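Student Work > Engineering Projects > Two-Arm Bench

Overview | Build Log | Results | Contact

Two-Arm Bench: Final Report
Leobardo Jaramillo and Natalia Zavala

Our project was to set up two robot arms on one table and teach them simple household jobs by recording a person driving them. We worked in the shared workshop at Figueroa, mostly in the evenings, from November on. The arms were already there. Our part was the mounting, the wrist cameras, the fingers and all the software.

The first fingers we tried were flat, and thin objects slid out of them. Natalia redrew them with angled faces and a narrower tip. The change we should have made first was moving the wrist camera so that both fingertips stay in view. Before that, the person driving had to guess when the fingers were low enough.
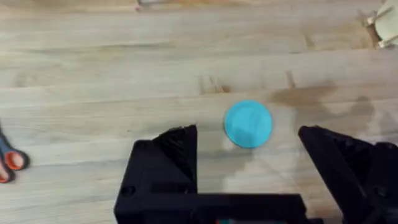
Wrist view with a blue disc between the fingers.

Flat round things were the hardest. If the fingers came in too high they closed on nothing, and if they came in too low they pushed against the wood and the arm stopped with an overload error. We added a software limit at table height, which ended the errors. It also meant re-measuring the table each time someone moved it.

The arms work from opposite sides. Each has its own zone and there is a shared strip down the middle. Only one arm may enter the strip at a time. We kept the dish rack and the Lego baseplate toward the far edge so both tasks could be recorded without setting up again. 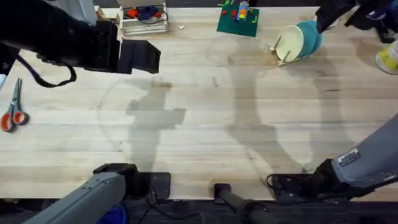
Berenice Pacheco wrote in her review that the one-at-a-time rule was safe but wasteful, and that we should have tested handing an object from one arm to the other. We agree. We ran out of time for it.

We planned 600 recordings and kept 3,330. Of these, 2,954 were used for training. The rest had dropped frames or a bad start position. We then ran 50 trials per task. Plates did better than bricks, mainly because a brick turned slightly sideways would jam against its neighbor.

Cable slack was a steady problem. Too little and the wrist could not turn all the way, too much and the loop dragged over the table. We settled on a loose loop under the gripper and checked it before every session.

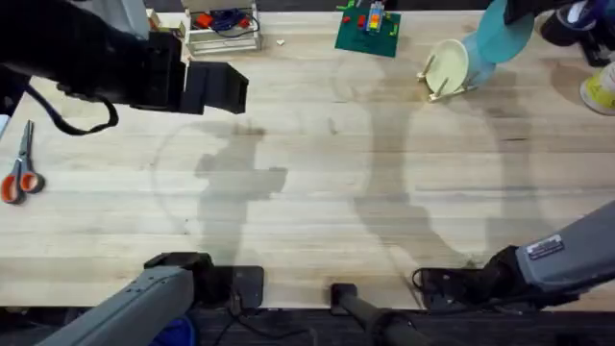 Would we use two arms again for a project this size? Only for a task that needs both. One arm would have cut the calibration work in half and left more time for trials.

The mounting drawings and the finger files are in the Jiduvside folder.

Related projects
Sateck Line Follower, Second Version
Weretti Plant Watering Timer
Guadalupe Camacho: A Belt Sorter for Small Parts
Baiba Sepp: Quiet Fans for the Laser Room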